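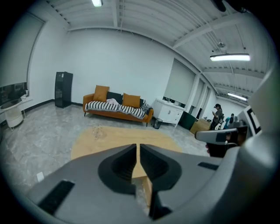
4. Kit under review

The Nurkudeo kit is sold by Jorkoline as a complete package for collecting manipulation data without a robot arm. It contains two hand-held grippers, each with a fisheye camera looking out over the fingers, a charging dock and a licence for the supplier's upload service. We bought one kit in February at list price. Jorkoline had no part in the tests and did not see the results before submission.

4.1 Setting and tasks

All recordings were made in a furnished room at the Baner site. The room has a sofa with a striped blanket and mustard-coloured cushions, a tall black cabinet, a white cabinet and a pale tiled floor. We left the furnishings much as they were, as the supplier states that the kit needs no markers or special lighting. Clear glass was included among the test objects – it gives weak contrast against most backgrounds, and the product sheet lists it as supported.

Three of the authors (Diệp, Majumder and Oral) acted as operators. Each had 10 minutes with the printed guide and no other training. Tasks were short: reach for an object, grasp it, move it and release it. An episode could last up to 58 seconds before the recorder closed the file. 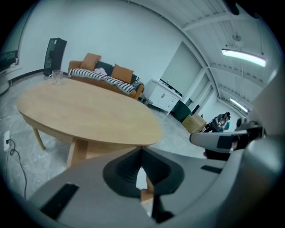

Figure 3. View from the gripper camera, with a clear glass pitcher at the far end of the oval table.

4.2 Yield

We recorded 3,722 episodes. Of these, 400 were rejected by the upload service, nearly all for lost tracking. Losses were most common when the operator turned quickly towards a plain white wall, and least common when the sofa and its blanket stayed in view. Glass objects did not raise the rejection rate, though Pathirana, who labelled the grasp points by hand, found them slower to mark.

The wide lens is useful in a room of this size. It keeps the table and the far wall in view together, as in Figure 3, but the gripper's own housing takes up the lower part of the picture. The supplied mask removes most of this. On our unit it left a thin strip along one side, and we widened the mask before training.

4.3 Handling and support

Operators found the grip comfortable but the body bulky when both tools were used close together. We wrote to Jorkoline twice about the mask. The first reply pointed us to the guide; the second came with a corrected file, which we have not yet tested.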